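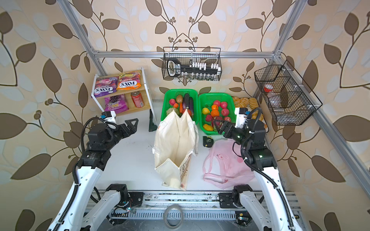

Handout 3: Shopping for a Two-Arm Kit

By now you've read the spec sheets for the two kits we're comparing this term, the Dudent and the Zeko, and a few of you have already written to me to say the Dudent wins because it lifts more. Maybe! But lifting isn't where most small buyers get stuck. They get stuck on everything around the arms – the rail, the cables, the shelf somebody wants reached, the stuff that never lies flat. Look at the tabletop between the arms and try planning a grasp for each thing on it. The apples are easy enough, they're round and they sit in a basket with a stiff rim. Now try the pink plastic bag lying flat near the right arm, or the canvas tote with its handles up. A seller's demo will nearly always give you the apple. Ask for the bag.

What's in the box

The Zeko kit we're reviewing comes as two arms, two grippers with swappable fingers, a controller and a license for the teaching software. The rail is extra, and so is the aluminum framing. I'd like you to write that down, because when I first priced one of these for a packing shop I left the rail out of the quote and had to go back with a very red face. The Dudent bundle includes a rail but ships with one style of finger only, and if you want the angled ones you order them from Hafstein, who also do the service contract.

Delivery for either one is quoted in weeks, and I'd plan on the longer end. Zeko says 11 for the full set. Dudent wouldn't give me a number in writing, which I've marked down in my own scoring (you're free to disagree in yours).

Reading the gripper section

Three lines on the sheet matter to me more than the rest.

1. Opening width. Find the fattest thing your customer handles and compare. An eggplant is a good one to keep in mind, since it's wide one way and long the other, and how the arm comes in decides which of those you have to deal with.

2. Grip force, and whether you can set it per item. Both kits let you do this. Zeko gives you 28 steps, Dudent gives you a slider, and I find the steps easier to write down and repeat.

3. Finger shape. Flat, angled plates do fine on a firm, oblong thing if they close on the lower half and leave the top sticking up free. You get a steady hold and the wrist camera still sees most of the item. Soft buns are another story, and I'd want to see those tried in front of me.

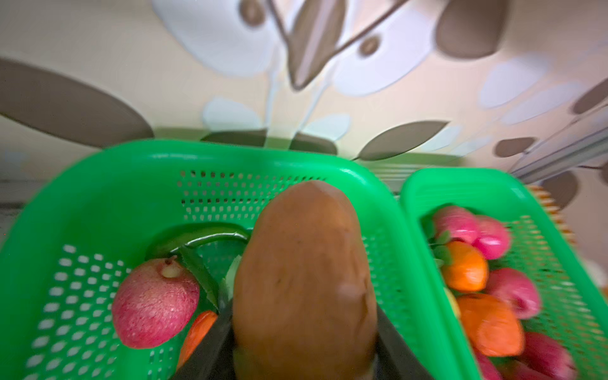

Baskets, bins and other people's furniture

Sellers love to tell you their kit works with "any container." Ask how deep, ask how stiff, and ask what happens when two of them are side by side and one is heaped up with fruit. The fingers need somewhere to go, and so does the gripper housing above them, and that second part is what people forget.

The Flallov planner (sold separately, works with either kit) lets you draw your baskets and shelf in before you buy. I tried it for an afternoon and liked it a lot, though it treats every wall as solid and won't understand a wire basket hung from a crossbar unless you box it in yourself.

For next time

Write me one page on which kit you'd recommend to a small grocery that fills 200 mixed orders a day. Include the rail in your price, please! Name the item you think will cause the most trouble and say what you'd ask the seller to show you with it. If you use the Flallov planner, attach your layout, and label the shelf heights so I can follow it. Pages are due February 7, 2025, and we'll come back to the service contracts in April.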